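Tedach Code (bench robotics)

The Tedach Code is a set of good practice rules for small robot arms used on tables and benches, mostly in teaching rooms, repair shops and home workshops. It covers how arms are fixed down, how cables are run, what is checked before power goes on and what gets written down afterwards. It is not a law and has no legal force. Insurers sometimes ask about it, that is as far as it goes.

The name comes from the Tedach workshop in Pitumville, where the first version was pinned to the wall as a single sheet. Current text dated 2020-06-22. Runs to 20 rules plus notes.

Background

Small arms were for a long time treated as toys. Light, cheap, driven by hobby servos, not strong enough to break a bone in most cases. The rules for factory robots assume fences, light curtains and a trained crew, and very little of that carries over to an arm clamped to a desk. The result was that most workshops had no rules at all, or had a long list copied from somewhere else that did not fit.

Lucian Avram, then running evening classes at Tedach, began keeping a fault book in December of the year the second bench was put in. By the time it was typed up it had 356 entries. The largest share were cable faults: plugs pulled out, wires pinched in a joint, leads caught by a gripper. Trapped fingers came well down the list. Avram drew up the first sheet from the book, in the order the faults came up most, and this is why cables still come before stopping and speed. Some readers find the order odd.

Scope

The code applies to arms that –

stand on a table or bench, not the floor
have a reach of 700 mm or less from the centre of the base
are powered from a low voltage supply
are used with a person in the same room

Arms on wheels are left out. So are arms that hold blades, hot tools or anything under pressure. Pairs of arms sharing one table are covered, and have their own section (see Paired arms).

Fixing and bench

The base must be fixed so it can't tip or slide at full stretch. Clamps are allowed, sticky pads alone are not. The table should not rock. Loose items which are not part of the job are taken off before power goes on – tools, cups, spare screws, packing.

A plain surface is advised where cameras are used, though the code stops short of asking for one. An early draft did ask for matt grey board and there were complaints, mainly about cost. The line was cut.

Cables

The longest section. Main points:

Every cable that crosses a moving joint needs enough slack for the full range of that joint and no more than that. Too tight and it pulls out, too loose and it swings into the work. Slack should be set with the arm moved by hand, power off, through its whole range.

Cables are tied to the link, not to the joint. Ties go on firmly but must not bite into the sleeve. Where a lead has to stand clear of the arm in a loop, the loop goes to the outside, away from the other arm if there is one.

Free ends are not left within reach of a gripper. A plug that is not in use is either capped and tied back or taken off altogether. Spare length is coiled and fixed off the working area, it does not sit on the table between the arms.

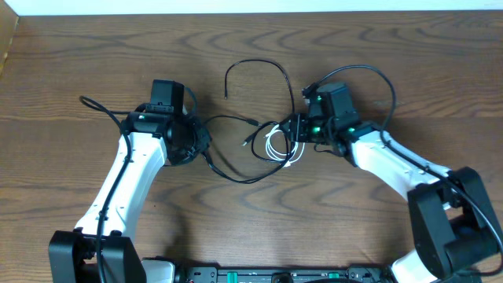
Labels go at both ends of each cable. The code does not fix a colour scheme, only that one is picked and kept to. Tedach used numbered tape. The Nusden group, which took up the code a little later, marks left and right arms with different tape so that a swapped lead shows up before power does.

Status lights are not to be taken as proof that anything is safe. A lit LED on a motor means what the maker says it means, often just that there's power. Rule 9 asks that the meaning of each light be written on the bench card.

Paired arms

Two arms that can reach each other are treated as one machine. One stop button cuts both. One person is in charge of the start.

The shared space has to be marked on the bench plan, and the first run of any new movement is done at low speed with one arm parked. Then the other. Then both together. Skipping the middle step is the most common fault found at checks, acording to the notes.

Parking positions must leave a gap that a hand can pass through without touching either gripper. The gap is measured with the grippers open. An arm which drops when power is cut should be rested or held before the switch is touched.

Stopping

Stop button within arm's reach of the operator, fixed down, not on a trailing lead. Tested at the start of each session. A key on a keyboard does not count. This rule is the one most often argued over, as many low cost kits come with no button and have to have one added.

Records

A bench card is kept for each set-up, showing the arm, supply, date of last cable check and the name of whoever did it. Faults go in a book, however small. Rule 17 says the book is not to be used for blame, Avram is said to have insisted on that one.

Use

Take-up has been patchy. Nusden uses the whole code in its classes and prints it as form 2222. The Roman workshops use the cable and stopping sections only, and swap the records section for their own log. A few schools near Pitumville keep the old single sheet on the wall, which is out of date on paired arms and shouldnt be relied on.

Criticism

The main complaint is that the code says little about software. Speed limits set in a program are mentioned once, in a note to rule 12, with nothing on who may change them. Others have said that the cable section is too long for beginners and is not read. A shorter version has been promised, no draft seen so far.

See also

Bench card
Cable strain relief
Emergency stop
Fault book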